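Moin zusammen,

ich suche Leute, die gern Wäsche falten. Oder die es hassen und trotzdem ganz passabel können, das ist mir ehrlich gesagt genauso recht! Ich heiße Esther Massawe und kümmere mich bei Jorkard um die Handgreifer, mit denen wir Hausarbeit aufzeichnen: Hosen zusammenlegen, Bettlaken glattziehen, Pullover stapeln, solche Sachen. Aus den Aufnahmen lernt unser Faltroboter Lumo, wie man Stoff anfasst. Und genau da hatten wir im März ein Problem, wegen dem ich jetzt diese Anzeige schreibe.

## Was schiefgegangen ist

Lumo hat einen Hosenbund nicht mehr losgelassen. Es war eine Jogginghose mit Gummizug, also ein ganz normales Teil, und der Arm sollte sie nur wenden. Stattdessen blieb ein Finger im gerafften Bund hängen, der Gummi spannte sich, die Steuerung hielt das für einen guten, festen Griff und zog weiter. Als der Stoff dann doch freikam, ist der Arm zurückgeschnellt und hat meinen Kollegen Idrisa Mushi am Handgelenk erwischt. Zum Glück blieb es bei einem blauen Fleck (und einem sehr langen Fluch). Den Notaus hat er selbst gedrückt, mit der anderen Hand.

Wir haben danach alles stehen lassen und nachgeschaut. In den Daten, mit denen Lumo bis dahin gelernt hatte, stecken 3.000 Faltvorgänge, und fast 690 davon sind mit Hosen. Klingt ordentlich, oder? Aber gerade mal zwei zeigen, wie jemand einen verhakten Gummibund wieder vom Finger löst. Alle anderen Pannen hatten wir beim Sortieren brav weggeworfen, weil sie ja "misslungen" waren. Das war mein Fehler, die Sortierregel kam von mir, und ich ärgere mich immer noch darüber.

Die Kraftgrenze am Arm ist inzwischen heruntergesetzt, außerdem stoppt er jetzt, wenn die Zugkraft schneller steigt als erwartet. Bis wir neue Aufnahmen haben, faltet Lumo keine Hosen mehr, nur Handtücher.

## Was ihr machen würdet

Ihr bekommt einen Handgreifer mit Kamera nach Hause und faltet damit eure eigene Kleidung, auf dem Bett, dem Sofa oder dem Esstisch, wie ihr es sonst auch macht. Besonders wichtig sind mir Gummibünde, Kordeln, gerippte Stoffe und alles, was sich gern verhakt. Wenn etwas hängen bleibt: bitte weiterlaufen lassen und in Ruhe lösen! Nichts löschen, nichts wiederholen, damit es hübscher aussieht. Die verpatzten Versuche sind diesmal die, auf die ich warte.

Aufräumen müsst ihr vorher nicht. Was privat ist (Fotos, Post, Bildschirme), legt ihr bitte weg oder dreht es um, und Mitbewohner sollten Bescheid wissen.
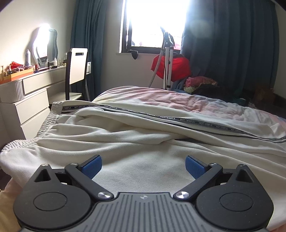

*Hose auf dem Bett, Greifer offen: So sieht das Falten aus Sicht der Kamera aus.*

## Wen ich suche

- Ihr seid volljährig und wohnt in Jistamden oder könnt den Greifer dort abholen.
- Ihr habt mindestens eine Hose mit Gummizug, gern mehrere.
- Linkshänder sind sehr willkommen, davon haben wir viel zu wenige.
- Wer Schmerzen oder eine frische Verletzung an Hand oder Handgelenk hat, setzt bitte aus. Der Greifer wird mit der Zeit schwer.

Mit Lumo selbst kommt ihr dabei nicht in Berührung, der Arm bleibt bei uns in der Werkstatt. Am Handgreifer könnt ihr euch höchstens mal die Haut klemmen, also bitte keine Finger zwischen die Greifbacken, und Kinder lassen wir nicht damit spielen.

## Geld und Zeit

Für das komplette Paket gibt es 447 Euro, auch wenn euch ständig etwas hängen bleibt. Die Einweisung macht Idrisa an einem Sonntag im Barasa, unserem Gemeinschaftsraum neben der Werkstatt. Er zeigt euch, wie man den Greifer hält, ohne dass der Arm lahm wird, und erzählt auf Wunsch auch die Geschichte mit dem Handgelenk. Danach teilt ihr euch die Zeit selbst ein.

Schreibt mir einfach eine kurze Mail mit dem Betreff "Gummizug" und verratet mir, mit welcher Hand ihr faltet und was bei euch so im Schrank liegt. Lebenslauf brauche ich keinen. Ich antworte allen, manchmal dauert es nur ein paar Tage.

Liebe Grüße
Esther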